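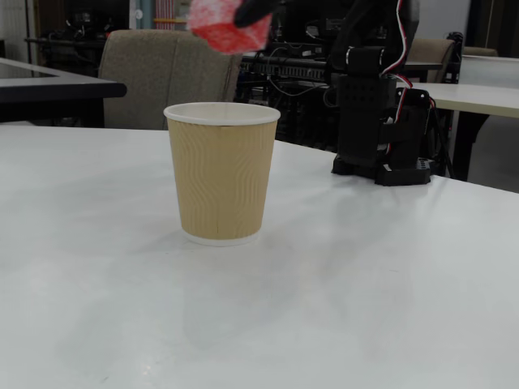
**Filed under: Kitchen & Coffee**

# How to Make Cold Brew at Home Without Buying Any Gadgets

I drank cafe cold brew every single morning for one entire summer, and then I looked at my bank app and felt a little sick. So I started making it in my own kitchen, in a big glass jar that used to hold pickles (yes, wash it twice, then wash it again). My first batch tasted like a wet basement. My second was fine. By the time I'd gone through a whole bag of beans I was making stuff I liked better than what I'd been paying for, and I've kept at it ever since, even in November when everyone I know has moved on to hot drinks.

This is the way I do it now. It's lazy, and it's pretty hard to mess up once you get the grind right.

## What you'll need

- A big jar or pitcher with a lid
- Coarse ground coffee
- Cold water, filtered if your tap water tastes like a swimming pool
- A fine mesh strainer
- Paper filters, or a clean thin dish towel
- A second jar to strain into
- A spoon with a long handle

That's it. I did buy a fancy cold brew pitcher once, a Zekton, with the mesh tube down the middle. It made good coffee! It was also a pain to clean, and grounds got stuck in the threads of the cap where I couldn't reach them. It lives on top of the fridge now and holds wooden spoons.

## Pick your beans

You don't need expensive coffee for this. Cold water doesn't pull out the bright, fruity flavors the way hot water does, so if you spend a lot on a delicate light roast you may wonder where your money went. I like a medium or medium-dark roast. My usual is the house blend from Bellis, a little roaster two bus stops from me, and they'll grind it coarse if I ask. When I'm broke I get whatever is on sale at the grocery store and it comes out perfectly drinkable.

Old beans are okay too, within reason. If you've got half a bag that's gone a bit flat for hot coffee, cold brew is a nice way to use it up. If it smells like cardboard, let it go.

## Get the grind right

You want it coarse, like raw sugar or the chunky kind of sea salt. Pre-ground coffee from a can is usually too fine, and that's what happened with my wet basement batch. Fine grounds slip through the strainer and leave mud in the bottom of your glass, and they make the whole thing bitter.

If you have a burr grinder, put it on the coarsest setting and go from there. If you've only got a little blade grinder, use short pulses and give it a shake in between. You'll still get some dust. Just strain a bit more carefully at the end.

## Mix it

My ratio is 1 cup of grounds to 4 cups of water. That gives you a strong concentrate you'll thin out later, and it takes up less room in the fridge. If you'd rather pour it straight from the jar, use more water and skip the thinning part.

1. Put the grounds in the jar first.
2. Pour in a splash of water and stir until everything looks like damp potting soil.
3. Add the rest of the water slowly.
4. Stir again, gently, all the way down to the bottom. Dry pockets love to hide down there.
5. Put the lid on and walk away.

The grounds will float up into a thick cap. That's normal. I give mine one more stir before bed if I remember, and if I don't remember it's still coffee in the morning.

## Let it sit

I leave it on the counter overnight and strain it when I get up. If you'd rather steep it in the fridge, go for it – it just needs longer. I start a fridge batch after lunch and don't touch it until lunch the next day.

Can you leave it too long? Yep. I forgot a jar once when I went up to Kavthorpe to help my sister move, and when I got home it tasted like pencils. Set a reminder on your phone.

## Strain it (slowly!)

Here's where people lose their patience, me included. Set the strainer over your second jar and pour the coffee through, leaving the sludge behind as much as you can. Then rinse the strainer, line it with a paper filter, and pour it all through again. The second round is slow. It'll drip, and drip, and you'll want to squeeze the filter. Don't squeeze it, you'll push all the bitter silt right through, or the paper will rip and you'll be starting over.

A thin dish towel goes faster than paper and works almost as well. Use one you don't love, and wash it without fabric softener. I learned about the softener the hard way and drank lavender coffee for days.

The used grounds can go in your compost. I also keep a little bowl of them by the sink for scrubbing greasy pans.

## Drink it

Fill a glass with ice, pour in equal parts concentrate and water (or milk), and taste. Too strong? Add more water. Too weak? Steep it longer next time, or throw in an extra scoop of grounds.

A few ways I like it:

- **With oat milk and maple syrup.** Syrup mixes into cold coffee way better than sugar, which just sits on the bottom and crunches.
- **With tonic and a slice of orange.** Sounds strange, tastes great on a hot afternoon. Pour the coffee in last.
- **Hot!** Concentrate plus boiling water from the kettle makes a really smooth hot cup, and it's ready before my toast is.
- **As ice cubes.** Freeze leftover concentrate in a tray and your iced coffee won't get watery.

Go easy on the concentrate, by the way. I drank a full glass straight once, at 10 at night, and I alphabetized my spices.

## Keeping it

It goes in the fridge with the lid on tight. I finish mine within 5 days, and I think it's best in the first couple. If you've already mixed in milk, drink it that day. Keep it away from cut onions, too, even with a lid. My jar lid isn't the tightest, and I tasted that onion for two mornings.

## If something went wrong

**It's bitter.** Your grind is too fine or it sat too long. Fix the grind first.

**It's weak or sour.** Give it more time, and stir better at the start.

**It's cloudy.** Run it through a fresh paper filter. It's fine to drink either way, it just looks a bit swampy.

**It tastes like the jar.** Soak the jar and lid in warm water with baking soda overnight. With pickle jars it's nearly always the lid, so swap that out if you can find one that fits.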